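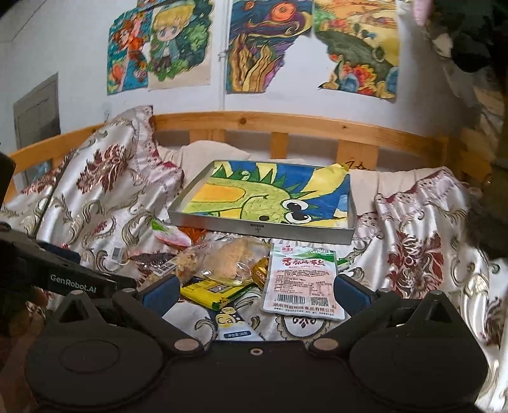

Serpil Ertürk asked after the last update whether the Hitano kit can cope with small packets in an ordinary home, or only with boxed goods on a bench. It can do both, with limits. Clear, crinkly bags are still the slowest items to pick up.
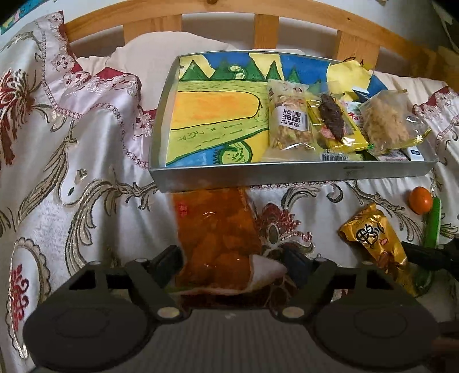
Vittoria Ruggiero
Project Lead, Ludier

We logged 1,523 grasps in May against a target of 400. Two of the kits needed new finger pads. Ekinci quotes up to 400 dollars per set, and we would like to charge that to the spares line.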